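Can a robot put your kitchen away yet? (general chat, home automation board)

dritora_fan
OK so my sister-in-law is convinced we'll all have a machine doing the dishes in three years. I've been messing with simulated kitchens in the evenings and I'm a lot less sure. Picking stuff up, fine, mostly. Putting it back where a person would want it is where I keep losing my mind. What are you all seeing?

huta77
Depends what you call a chore! We've got an arm at the shop that loads blanks all day and it's great, but every blank is the same and sits in the same spot. My kitchen has never looked the same two mornings running.

teoh_tinkers
I'm with your sister-in-law, sorry. The Pidel folks went from stacking blocks to clearing a whole counter in one winter. Shelves are pretty much solved if you ask me.

dritora_fan
Solved?? Look at the kind of kitchen I work with. One little jar up on the shelf, its twin down on the counter in front of the toaster, and a wire dish rack jammed right up against the toaster. Not a lot of elbow room for an arm, and that's a tidy kitchen compared to mine.

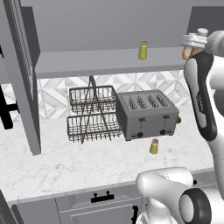 Re: Can a robot put your kitchen away yet?

huta77
Yeah, the shelf hanging over everything is what would worry me. You have to come out and around the lip, and the rack frame goes up nearly as tall as you'd want to swing. At the shop we'd just move the rack.

teoh_tinkers
So move the rack! People rearrange kitchens for a dishwasher, why not for this? Also it's rendered, so you can run it all night for free. I did 1329 tries on a cupboard door in December and my power bill barely noticed.

dritora_fan
And how many of those carried over to a real door?

teoh_tinkers
...fewer. The hinge on mine sticks. Still counts as progress, I'd say.

oldbenchgrinder
Jumping in from the shop side. I don't care if it takes ten minutes to put a jar away as long as I don't have to stand there watching. What I can't stand is a machine that needs a babysitter. By that measure I'd say no, not yet, for the house or for my back bench.

huta77
Agreed on the babysitting. I'd pay for one that only did the dish rack, though. Does anybody know if the Dritora kit handles wet plates?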